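Refinishing an oiled table top with hardwax oil

Applies to: solid timber and thick veneer, previously oiled or waxed. Does not apply to tops with a polyurethane or lacquer film, which must be stripped first.

Contents
1. Identify the existing finish
2. Tools and materials
3. Sanding
4. Applying the oil
5. Curing and aftercare

1. Identify the existing finish

Put a drop of water on a clean patch and leave it for ten minutes. On a worn oil finish the drop spreads and the timber darkens under it. On lacquer it stays as a bead. If in doubt, rub a hidden area on the underside with a rag and methylated spirit. Shellac softens and turns tacky. Oil and most modern lacquers do not, so use this test only to rule shellac out.

2. Tools and materials

Random orbital sander with extraction
Discs in 120, 150 and 180 grit
Cork block and 180 grit paper for the edges
Hardwax oil, clear satin (I use Testen)
White nylon pads
Lint-free cotton cloths
White spirit
Metal bucket with water

Coverage on the Testen tin is given for two coats on bare softwood. Dense hardwoods take less. My own top used 111 ml for the first coat and a good deal less for the second. The Boateng oil behaves in much the same way but is thicker and needs warming to room temperature before it will spread.

3. Sanding

Wipe the top with white spirit to lift old wax, change the cloth often, and let it dry fully. Skipping this clogs the discs within minutes.

Start at 120. Move the sander slowly along the grain, overlapping each pass by half a disc. Do not press. Keep the pad flat at the ends, where it tends to tip and round the edge over. Vacuum, then repeat at 150 and 180. Stop at 180. A finer surface closes the grain and the oil will sit on top of it.

On veneer, start at 150 and check the thickness at an edge first. Less than 1 mm should be sanded by hand only.

Finish with the cork block, by hand, along the grain. Look across the surface with a lamp held low to find swirl marks.

4. Applying the oil

Stir the tin, do not shake it. Pour a small amount on to the top and work it in with a white pad, first across the grain and then along it. The film should be thin enough that no wet edge stands up. Leave for 15 minutes and wipe off all the surplus with a clean cloth.

Expect the colour to deepen at once, and unevenly where the boards differ. Dark streaks become more marked against the paler timber between them.

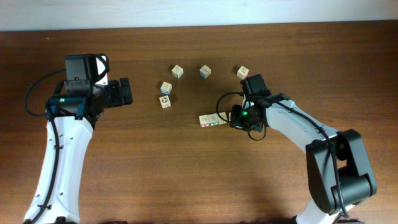 Dark streaks and lighter brown timber in one top, grain running side to side.

Leave overnight with the window open. Rub down lightly with a fresh white pad, vacuum, and apply the second coat more thinly than the first.

Oily cloths can catch fire by themselves. Soak them in the bucket and dry them flat outdoors before disposal.

5. Curing and aftercare

Light use after two days. No standing water, hot pans or cloth covers for two weeks. In a cold room allow three.

Clean with a damp cloth and a little mild soap. Recoat worn patches when water stops beading, feathering the oil out to the nearest board joint.

Revised in July: pad colour corrected in section 4. Thanks to I-seul Cho for spotting the error.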